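Rechercher sur le site Tapez votre recherche OK

Check-list de contrôle, tricots enfants de seconde main, avec mes commentaires

Je reprends la liste de Filipa Baptista, celle qu'on utilisait déjà l'hiver passé à la bourse aux vêtements, et j'y ajoute ce que j'ai noté en janvier en faisant le tri des pulls. Elle est un peu longue, je sais ! Mais une fois qu'on a la main, un pull y passe en 3 minutes.

1. Poste de travail : OK
Table dégagée et essuyée, bonne lumière. J'insiste sur le « essuyée », j'ai passé une matinée entière à retirer des miettes de biscuit d'un lot de gilets (les miennes, bon). Vérifier aussi qu'il n'y a pas d'écharde ou de bord qui accroche, la maille fine ne pardonne pas.

2. Étiquette : OK, avec remarque
Présente, cousue des deux côtés, lisible. Si elle ne tient plus que par un bout, on recoud ou on coupe net. Pour la taille, quand l'étiquette ne dit rien d'utile, on mesure à plat et on marque la taille estimée sur le carton. Mireille Lefèvre préfère les âges, moi les centimètres, on met les deux et tout le monde est content.

3. Encolure et cordons : À REPRENDRE sur 2 pièces
Aucun cordon, lacet ou ruban à nouer au cou, quel que soit l'âge. Je suis inflexible là-dessus. Deux petits gilets avaient encore leur cordelette à pompons, très mignons, mais cordelette retirée et pompons aussi. Tirer ensuite doucement sur le col pour voir s'il s'ouvre assez et s'il revient.

4. Boutons, pressions, décorations : OK
On tire sur chaque bouton, franchement, pas du bout des doigts. Tout ce qui bouge est recousu au fil double. Les perles et les sequins, je les écarte pour les tout-petits et je les propose à partir de la taille 6 ans.

5. Mailles et coutures : OK, avec remarque
Poser le pull bien à plat, l'encolure en haut, et passer la main à l'intérieur de chaque manche et du corps.
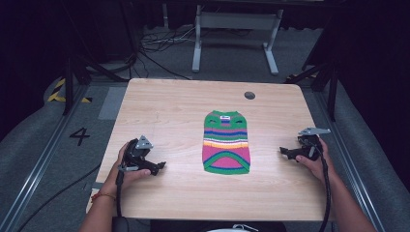
Sur les rayures, je ralentis toujours, parce que les changements de couleur sont l'endroit où les fils mal rentrés se cachent. Un fil qui flotte à l'intérieur, c'est un petit doigt coincé au moment d'enfiler la manche. On le rentre à l'aiguille sur quelques centimètres, on ne le coupe surtout pas à ras ! Deolinda Meireles m'a montré son point pour rattraper une maille filée, je m'en sors à peu près, mais pour les gros trous je lui laisse la pile.

6. Mites et taches : OK
Regarder à contre-jour, puis sous les bras et aux poignets. Au moindre doute sur les mites, sac fermé et congélateur, et on garde ce sac loin des autres. Les taches de feutre, j'ai tout essayé, je ne promets rien.

7. Odeur et lavage : NON CONTRÔLÉ
Il me manquait la lessive. Giorgia Lo Presti doit en rapporter un bidon, je ferai cette ligne avec elle. En attendant rien ne part en rayon sans avoir été lavé, même ce qui sent bon.

8. Rangement : À REPRENDRE
Les bacs du bas étaient trop pleins et on tirait dessus pour les sortir. Je voudrais passer à 2 piles par bac au maximum, pliées, jamais sur cintre (les épaules s'allongent et après on a un pull de chauve-souris). Le bac n° 378 a une poignée fendue qui coupe, je l'ai retourné contre le mur avec un bout de scotch dessus, merci de ne pas le remettre en service.

Prochain passage quand la lessive sera là. Si vous voyez un point qui manque, écrivez-le au crayon sur la feuille de la porte, je recopierai.

Joana Moreira

À lire aussi
Repriser un coude sans que ça tire
Check-list des manteaux et fermetures éclair
Laver la laine à la main, nos essais
Trier les chaussures d'enfant : ce qu'on garde
Bourse de printemps : préparer ses dépôts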